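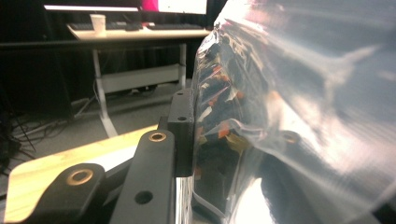 Sachets plastiques : les commerces de Jingate ont jusqu'en mai pour s'adapter

13 février 2018

Les commerçants de Jingate devront cesser de distribuer gratuitement des sachets en plastique à usage unique à partir du mois de mai. Le règlement, adopté par le conseil communal après une longue soirée de débats, s'applique aux boulangeries, aux primeurs, aux pharmacies et aux étals du marché couvert. Les emballages posés en usine ne sont pas concernés.

Le texte prévoit une période de tolérance de trois mois pendant laquelle les agents se contenteront d'un rappel écrit. Passé ce délai, une amende de 375 euros pourra être infligée, doublée en cas de récidive dans l'année. Les recettes iront au budget de la propreté urbaine.

Gualtiero Colombo tient un commerce de fruits et légumes rue du Lavoir. Il a commencé à proposer des sacs en papier à l'automne et reste partagé. « Pour les pommes et les oignons, le papier convient très bien. Pour la salade lavée ou les cerises, il se déchire avant que le client soit rentré chez lui », explique-t-il. Il demande que la commune négocie un achat groupé, le papier lui revenant nettement plus cher à l'unité.

Une discussion est en cours avec le grossiste Van Loon, qui fournit déjà 23 commerces de la ville. L'entreprise se dit prête à accorder un tarif commun à condition que les commandes soient regroupées une fois par trimestre. La commune n'a pas encore donné sa réponse.

La collecte des plastiques souples va aussi changer. Jusqu'ici, films et sachets partaient avec les ordures ménagères. Ils pourront désormais être déposés dans des bacs installés à la déchetterie de Skorkum et à l'entrée du parking de la gare. La société Covidon, chargée du ramassage, demande que les sachets soient vides et débarrassés de leurs étiquettes en papier. Les plastiques alimentaires gras seront refusés.

« Le plastique souple se recycle mal quand il est mélangé au reste. Trié à part, nous pouvons en faire quelque chose », indique Siamak Mazandarani, responsable du tri chez Covidon. Il espère récolter plus de 100 tonnes la première année, un objectif que l'opposition juge optimiste au vu des horaires d'ouverture de la déchetterie.

Plusieurs élus avaient demandé une exception pour les poissonniers. Leur amendement a été rejeté, mais un point sera fait à la fin de la période de tolérance. Les bouchers et les poissonniers pourront dans l'intervalle présenter leurs difficultés par écrit au service du commerce.

Une réunion d'information destinée aux commerçants aura lieu à l'hôtel de ville avant l'entrée en vigueur du règlement. L'inscription se fait au guichet du service du commerce, ouvert le matin uniquement.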